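THE PATCHWORK EVENINGS, SO FAR

The patchwork evenings began again in October, upstairs at the Nimri rooms, and those of you who remember last winter will be relieved to hear that the radiator has been seen to. It now has two settings, off and Sicily. Dress in layers.

There were 16 of us on the first night, which was more than the chairs had been led to expect. Carla Hourani gave up hers and cut out standing at the end table for the whole evening, then told us all that her back was fine in a tone that closed the subject. More chairs have been promised from Rasau Hall. They were promised in spring as well.

The project this term is a lap quilt made entirely from what you already own. No shopping. I put that in capitals on the notice and still had three people ask me which shop. The rule is old shirts, curtains, tea towels, the dress you are never going to get back into, and anything your children left behind when they moved out and have failed to collect. Wash it first, please. Hot, if it will stand it, so that any shrinking is done before you have sewn it to something that doesn't.

We are working in eight-inch squares, cut with the seam allowance included. I know the Skirkero pattern says to add it afterwards. The Skirkero pattern also has the border going on before the middle, and I stopped taking its advice at that point. If you cut yours before reading this, bring them anyway and we will call them a feature.

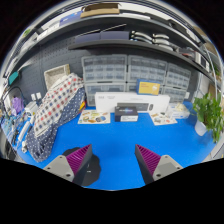

A word about checks. They look like the easy choice, with all those handy lines to cut along, and then you find that the weaver had a drink at lunchtime and the lines wander off towards the selvedge. Pull a thread and cut along the gap it leaves. It takes longer and you will mutter, but your corners will meet. Spots are more forgiving, up to a point. Two spotty squares side by side make me feel slightly seasick, so put something plain in between.

The Movitz sewing machine is back from repair and sews forwards again. Reverse is still a matter of mood. Anyone wanting a turn should put their name on the sheet by the door, 20 minutes each, and that includes the time spent looking for the bobbin you were holding.

We start at 7 in the evening and the kettle goes on before that. Bring your own scissors, with your name on them, and do not lend them to anyone who says they only want to open a packet of biscuits. The tin is for fabric scraps, whatever it says on the lid.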